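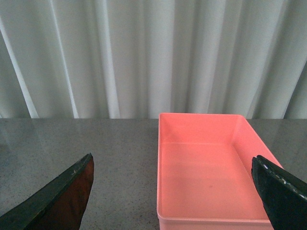

浅灰白色的窗帘,灰色细点的桌面,粉色的塑料托盘

靠窗帘的桌子怎样整理:洗帘子、挂褶子、擦桌面、放托盘

作者:Ghazala Mengal

我把一张灰色的桌子放在窗帘前面,做家里的工作台。在上面我叠衣服、分药草、写信、包小包裹。朋友Shahzad Hashmi问我,布和桌子离得这么近,平时怎么打扫。我先给他写了一封很长的信,后来把信改成了这篇文章。中文不是我的母语,有些词我查了词典,如果哪个说法奇怪,请您原谅,也欢迎在下面留言告诉我。

整个工作我是一天做完的,大部分时间是在等布变干。如果您的窗帘比较厚,请安排两天。

需要准备的东西

软的卷尺一条
大盆一个,或者干净的浴缸
中性的洗衣液(我用的是Stondus的,别的牌子也可以)
洗衣袋,要大的,拉链能关好
柔软的抹布几块,干的和湿的分开
软毛刷子一把
棉绳或者旧的布条,用来绑褶子
长方形的塑料托盘一个
稳定的梯子或者脚凳

不需要漂白水。我第一年用过漂白水,白色的帘子变得有一点黄,洗了很多次也没有回来。

第一步:把桌面清空

先把桌上所有的东西拿走,放到别的房间。不要放在地板上,您等一下要在那里走路和放梯子。

然后把桌子从帘子那里拉开,大概一个人能侧着身体走进去的距离。石头一类的桌子很重,请找一个人帮忙,2个人抬比一个人推要好,桌脚不会划地板。我的地板上有一条长长的划痕,是搬进来的第一个星期留下的,现在我用一块小地毯盖住它。

桌子拉开以后,请看一看后面的地板。您会找到笔、发夹、纸片。我找到过一张邮票,还是新的,后来用掉了。

第二步:量尺寸,写下来

洗帘子以前一定要量。布洗了以后可能会变短,如果没有写下以前的长度,就不知道短了多少。

请量三个地方:帘子左边的长度,中间的长度,右边的长度。从挂钩的下面开始,量到布的最下面。三个数字常常不一样,这是正常的,墙和地板都不是完全直的。

桌子的高度也请量一次。我的桌子是735毫米。这个数字我写在一张纸上,贴在柜子门的里面,跟窗帘的数字在一起。以后买椅子、买抽屉柜的时候都会用到它。我在Codico的网店买过一把椅子,买以前没有看这张纸,扶手进不去桌子下面。

第三步:拆帘子

站在梯子上,从一边开始拆挂钩。我的习惯是从左边开始。拆下来的布不要让它自己掉下去,请搭在肩膀上,一边拆一边收。

如果挂钩是塑料的,请检查有没有裂开。有裂的就不要再用。金属的挂钩要全部从布上取下来,不然洗的时候会勾坏布,也会有锈的点。

取下来的挂钩放进一个小碗里,倒一点温水和洗衣液,让它们自己泡着。洗好帘子再回来处理它们。

用干的软毛刷子把帘子上面的灰尘刷掉,从上往下,轻轻地。这件事在阳台上做最好。如果没有阳台,把窗户打开,在浴室里做也行。干的灰尘碰到水会变成灰色的印子,所以请不要跳过这一步。

第四步:洗

薄的、有一点透光的布,我都用手洗。做法是这样的。

在大盆里放冷水或者不热的温水,加洗衣液,用手搅开。不要把洗衣液直接倒在布上。

把帘子叠成一个长条,再从一头慢慢放进水里,让水自己进去。泡15分钟。时间到了以后,用手掌往下压,放开,再压,像揉面团,但是力气要小很多。不要搓,也不要拧。

水变灰了就换水。第一次的水颜色会很深,请不要害怕。换到水清楚为止。我的帘子挂在桌子后面,一年洗2次,换水的次数每次都不一样,春天的时候最脏,可能跟街上的树有关系。

最下面的那条边要特别注意。帘子的下边离桌子近,桌上的灰、线头、面粉都会去那里。请把这条边单独拿出来,用软毛刷子沾一点洗衣液,顺着布的方向刷。咖啡的点子要先用冷水冲,冲的时候从布的背面冲。

如果您想用洗衣机:放进洗衣袋,选最轻的程序,不要脱水,或者只脱很短的时间。一个袋子放一片。机器里面请留一半的空间。

第五步:晾和挂

我不熨这个帘子。我的办法是趁它还有水的时候就挂回去,布的重量会把皱纹拉平。

先把帘子放在浴室的杆子上滴水,滴到不再成串地流下来。这段时间正好去洗挂钩,用旧牙刷刷一刷,擦干。

在窗帘杆下面的地板上铺旧毛巾。桌子这时候还没有推回去,这很重要。如果湿的布碰到桌面,水会留在桌面和布的中间,很难干。

从两边往中间挂,不要从一边一直挂到另外一边。两边先固定好,中间的布就比较容易分均匀。

全部挂好以后,用手从上往下轻轻拉每一条边,一次拉一点。然后把窗户打开,开一条缝就可以。风太大,帘子会飞起来,褶子就乱了。

第六步:做褶子

这一部分是Shahzad问得最多的。他觉得他家的帘子总是像一块挂着的床单,没有好看的直线。

好看的褶子要满足一个条件:布的宽度要比窗帘杆长得多。如果布和杆子差不多宽,怎么整理都是平的。这种情况只能再加一片布,或者把旧的一片送给别人,买新的。

如果布够宽,请这样做:

站在帘子前面,用两只手抓住最上面的一段,把挂钩和挂钩中间的布往前推,让它向房间里面凸出来。下一段也这样。每一段凸出来的大小要差不多。

然后往下走。手指夹住一条褶子,从上面滑到中间,再从中间滑到下面。不要着急,手放开以后布会自己回去一点,再做一次就行。

所有的褶子都做好以后,把帘子往一边收,收成一束。用棉绳在三个地方绑住:上面、中间、下面。绳子要松,能放进一根手指。绑得太紧会留下横的印子,这种印子比没有褶子还难看。

绑一个晚上。第二天早上拆开绳子,慢慢拉开帘子。半干的布绑着变干,褶子就会记住它的位置。我上次洗是10月28日,绑到第二天早上,到现在褶子还是直的,从上面一直到桌子那里。

浅灰白的颜色还有一个优点:白天光照过来,凸出来的地方亮,凹进去的地方暗一点,带一点灰绿,房间里不挂画也不觉得空。我以前用过深蓝色的帘子,褶子做得一样认真,但是几乎看不见。

第七步:擦桌面

帘子在晾的时候,您可以擦桌子。

我的桌面是灰色的,上面有很多很小的深色和浅色的点。这种花纹的好处是不容易看出脏,坏处也是不容易看出脏。面包渣、小药片、掉下来的扣子,都会在这些点子中间消失。所以我不只用眼睛检查,还要用手摸。把手掌平放在桌面上,从后边慢慢滑到前边,有东西马上就能感觉到。

擦的顺序:

用干抹布把碎的东西推到一边,用手接住。
用湿抹布擦,从后边往前边擦,这样脏的东西不会跑到帘子下面。
如果有油,在抹布上滴一滴洗碗液,擦完再用清水的抹布擦一次。
最后用干抹布打圈擦干。

最后这一次请不要省掉。桌面有一点光泽,没有擦干就会有水印,从侧面看很明显。擦得好的时候,窗帘的亮的地方会淡淡地映在桌面的后边,模模糊糊的几条。我就用这个来检查:蹲下来,眼睛和桌面差不多高,看那些淡的影子。如果有一个地方断了,那里大概还有油。

有几样东西我不用在这种桌面上:醋、柠檬水、除水垢的喷雾、钢丝球。我不确定您的桌面是什么做的,如果是天然的石头或者水磨石,酸的东西会让它失去光泽。请先问卖桌子的店。

桌子后面的那条边也要擦。它对着帘子,平时看不到,手指摸上去常常是一层灰。

第八步:把桌子推回去

等帘子完全干了,绳子也拆掉了,再推桌子。

推的时候,一个人推,另外一个人在旁边看着布,不要让布夹在桌子和墙的中间。停的位置是桌子的后边刚刚要碰到帘子,但是没有压住它。桌子的后边和帘子要平行。我先把两个角对好,再看中间。

推好以后开一次、关一次窗帘。布应该能自由地走。如果在某个地方停住了,请把桌子往外拉一点点,再试。

如果帘子的下面跑到桌面上来了,不要用东西压住它。压住的布会从那里开始变脏,变皱。把它放回后面去就好了。

第九步:放托盘

托盘是最后放的,可是它每天做的工作最多。

靠着窗帘的桌子有一个问题,小东西会从后面掉下去。开窗户的时候布动一下,笔就滚了,就掉到后面了。放一个有边的托盘,小东西都住在里面,帘子碰不到它们。

我选的是粉色的长方形塑料托盘,颜色有点像三文鱼。在灰色的桌子上它很显眼,我没戴眼镜也能找到。塑料的比较轻,要擦桌子的时候,连里面的东西一起端走,不用一件一件拿。

位置请放在桌子的右半边,如果您用右手写字。我让托盘的后边一直靠到桌子和帘子相接的地方,这样后面没有缝,不会再有东西走过去。左边留给写字和叠衣服。左手写字的人请反过来放。

托盘里放什么,每家不同。我的规定是:今天会用到的东西才能进去。晚上睡觉以前把它倒空,剪刀回抽屉,信回信架,硬币回罐子。第二天早上托盘是空的,我可以重新开始。在Enotov住的时候我没有这个规定,托盘里的收据叠得比托盘的边还高。

托盘自己也要洗。用温水和洗碗液,一个星期一次。浅颜色的塑料怕圆珠笔和咖喱。圆珠笔的印子可以用棉花沾一点酒精擦,先在底面试一试。咖喱的印子我没有找到好办法,只有放在太阳下面,会慢慢变淡。

不要把热的杯子或者锅放进塑料托盘。也不要拖着托盘走,底下如果有沙子,会磨桌面。请拿起来再放下。

平时的小维护

每天:擦一次桌面,倒空托盘。
每个星期:用干的软毛刷子刷帘子的下边,只刷下面的一段就够了。
每个月:把桌子拉开,扫后面的地板。
下雨和开窗的日子:把帘子先收到一边,湿的布碰到桌面容易留下印子。
十二月开了暖气以后,房间很干,帘子容易带静电,会吸灰。我用喷壶装清水,离得远一点,喷很细的雾,然后用手把褶子再滑一次。

大家问过的问题

帘子洗完变短了怎么办?
先不要剪,也不要放边。挂上去等一个星期,布会因为自己的重量长回来一些。还是短的话,把下面的边拆开,重新缝一条窄的。如果桌子的位置不变,而且布还在桌面以下,短一点是看不出来的。

褶子几天就没有了?
多半是绑的时候布已经太干了。用喷壶把帘子喷到有一点湿,再绑一个晚上。如果布里面化纤很少,要喷得多一些。

可以用夹子代替绳子吗?
可以,请在夹子和布的中间放一块小手帕,不然会有牙齿一样的印子。

托盘在桌上会滑怎么办?
在底下放一块薄的防滑垫,剪得比托盘小一圈,从上面就看不到。擦桌面的时候记得把垫子也拿起来,下面会有湿气。

桌子一定要靠着窗帘吗?
不一定。我的房间小,只有这一个地方放得下。如果您的房间大,可以留一条能走人的路,那么第八步就不需要了,洗帘子的时候也不用搬桌子。

Shahzad写信来说,他已经做到了第六步,绳子绑得太紧,帘子上有三条横线。我请他用喷壶再喷一次,从最下面的那条线开始。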